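Can any machine do small household chores yet, or is it all still demo videos?
Asked in: Home & Workshop > Gadgets and Automation

I sell soap and candles out of my spare room and I spend way too much of January through spring opening gift boxes, putting things in, closing gift boxes. Then I go downstairs and do the same kind of thing with dishes and laundry. My brother-in-law swears that home robots are basically here and that I should wait for one before I hire a part-timer. I've watched a lot of videos and I can't tell what's real. I have up to 700 dollars I could put toward something now, more later if it would really save me the hours. Is there anything that can open a box with a lid, put a bar of soap in it and close it again? Or fold a towel? I already own a robot vacuum (a Kvam) and it's fine, except for rugs with fringe.

mullgate_packer

No. Hire the part-timer.

Slightly longer version: I work the packing line at our Mullgate plant and we have two machines that close cartons. They're great at it. They close one size of carton, fed in from one side, and if you switch sizes somebody has to spend half a shift resetting the guides. The lids on gift boxes like yours still get done by people at a bench. Management looks at replacing us every year and every year the quote comes back silly.

tinkerer_upstairs

I'm a bit more hopeful than the person above, but I agree you shouldn't wait!

The thing to get your head around is that chores split into two piles. Moving over a floor or a lawn is pretty much solved – you've got a vacuum, so you know how well and how badly. Anything with fingers is the other pile. A lidded box sounds like nothing, but think about what your hands do with one. You steady it so it doesn't slide away, you find the lip, you pull just hard enough, and you feel the lid give before you see it. Most machines I've used in a shop have none of that feel, so they either slip off or shove the whole box across the table.

Towels are worse, by the way. I've seen folding done in person once, at an open day, on a Gesa bench unit. It folded the towel. It took long enough that I went and got a coffee, and the price on the card was $3,082 for the arm alone, with the table and the setup extra. Yours would also need someone around to rescue it every time two towels came off the pile together.

What has changed is how people teach these things. The old way was to program every move. Now a person does the job over and over wearing or holding the same kind of gripper the machine would have, and the software learns from those runs. So the work at hand is often something as dull as your gift boxes:
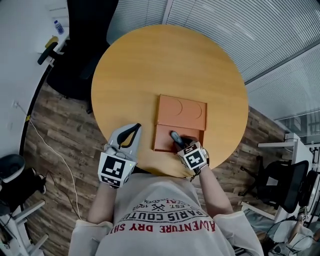 Working on a box at the table, with a gripper at each hand.

It's slow going. Say somebody does 100 runs with one kind of box. You might get something that copes with that box on that table, and then you swap in a box with a stiffer lid and you're back to fumbling. I'd guess it gets to shops like mine well before it gets to kitchens, because in a shop you can at least decide where the table goes.

For your money today I'd buy the boring stuff. A tape dispenser that cuts to length (mine is a Mastari, it jams maybe once a month, no complaints otherwise), a proper packing bench at the right height, and boxes that ship flat and fold up in one motion. I changed boxes last year and it saved me more time than any gadget has. Then hire the part-timer for the mornings – and keep the Kvam away from the fringe.

soapbox_lady (original poster)

Thanks both, I'm going to forward this to my brother-in-law. Can you tell me which fold-flat boxes you switched to? Mine have separate lids and I've got 2 shelves of them left to use up first.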